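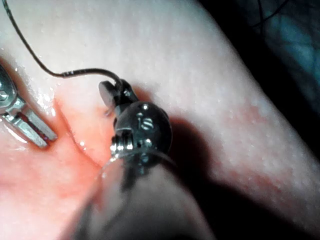 Elsie Bright

Surgical suture

A surgical suture, commonly called a stitch, is a strand of material used to hold body tissue together after an injury or an operation. It is one of the oldest tools in medicine and still one of the most satisfying to read about, as so much of its story comes down to thread, knots and patience.

History

People have been sewing wounds shut for thousands of years. Ancient Egyptian texts mention stitching, and the Indian physician Sushruta described needles, threads and techniques in remarkable detail. Plant fibers, hair, silk and animal tendon all had their day. One striking old method from South Asia used large ants: the insect was made to bite across the edges of the wound, and the body was then pinched off, leaving the jaws as a clip!

Catgut (which has nothing to do with cats – it is made from the intestines of sheep or cattle) was used for centuries. In the 1860s Joseph Lister began treating ligatures with carbolic acid, and sterile thread slowly became the rule. Synthetic fibers followed in the twentieth century and changed the field completely.

Materials

Sutures are usually sorted in two ways. Absorbable sutures are broken down by the body over weeks or months and suit deep layers that are hard to reach again. Nonabsorbable ones, such as nylon and polypropylene, keep their strength longer and are often used in skin, where they can be taken out once the wound has healed.

The second split is by structure. A monofilament is a single smooth strand that slides easily through tissue but can be stubborn to knot. A braided suture handles beautifully and holds a knot well, although the tiny spaces between its fibers can give bacteria a place to hide.

Sizes

The numbering system is a wonderful puzzle for newcomers. The more zeros, the finer the thread, so a 6-0 suture is thinner than a 3-0. Very fine sizes such as 10-0 are used in eye surgery and are thinner than a human hair.

Common stitches

The simple interrupted stitch is tied and cut one at a time, so if one fails the rest still hold. A running stitch uses one continuous strand and is quicker to place. Mattress stitches pass through the tissue twice and help turn the edges of the skin slightly outward, which usually leaves a flatter scar.

Learning to stitch

Students have long practiced on bananas, orange peel and pigs' feet, and synthetic pads are now common too. The teaching collection at Mirnodora holds 57 practice samplers, some worked in silk so neatly that they could pass for embroidery.

See also: Surgical needle; Ligature; Wound healing; Surgeon's knot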